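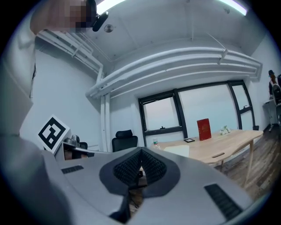
**Flirkis opens orders for the Mustard hand-held gripper kit**

4 December 2022 — Flirkis is pleased to announce that Mustard, our hand-held gripper kit for recording manual tasks, can now be ordered by laboratories and small workshops.

With Mustard, a person holds the gripper and does the task by hand. The recording is later used to teach a robot arm the same movement, so the arm itself can stay in another building, or be bought later.

The gripper has a grey housing and a black V-shaped jaw with textured mesh padding on its two inner faces. The wide-angle lens looks past the jaw and takes in a large part of the room. Printed black-and-white marker boards help the software to find its position.

Before this release, the kit was tested by our partner Vunitz during 20 working days. The operators made over 3000 recordings, and 2654 of them were accepted for training. The most common reason for refusing a recording was moving the hand too fast — the new version of the software gives a short sound when this happens.

The padding can be changed by the user with a small screwdriver. Spare padding is sold in pairs in the same colour.

Orders are taken by Flirkis directly and, for customers in Europe, by Górecki. The first series is 167 kits. Delivery starts in April, in the order in which payments are received. Training for new operators is offered online, in English only for the moment.

Questions from the press can be sent to the Flirkis office by the contact form on our website.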